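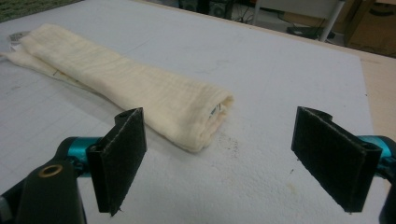
Naveed Kazmi escribe que su pinza Vuvia cierra bien en vacío, pero que la tela se le escapa cuando la toma por el extremo grueso, y pregunta si debe subir la fuerza. En la mayoría de los casos no hace falta. Siga primero los pasos de esta sección.

4.2 Ajuste de los dedos para textiles

1. Apague el mango y espere 11 segundos antes de tocar los dedos.

2. Revise las almohadillas de las caras interiores. Si tienen pelusa, límpielas con un cepillo seco. No use alcohol.

3. Coloque una toalla enrollada sobre un tablero claro, como la de la foto. La etiqueta de la toalla no debe quedar entre los dedos.

4. Encienda el mango y elija el perfil 2 (tela).

5. Acerque la pinza con los dedos abiertos, uno a cada lado del rollo, y cierre despacio.

6. Levante la toalla y manténgala quieta. Si resbala, repita el paso 5 en una parte más estrecha del rollo.

Nota: el perfil 2 guarda hasta 500 cierres en la memoria. Después se borran los más antiguos - copie antes los que quiera conservar.

PRECAUCIÓN: no ponga los propios dedos entre las placas con el mango encendido.

Si la pantalla muestra el código 151, la apertura no está calibrada. Vaya a la sección 4.3, Calibración de la apertura.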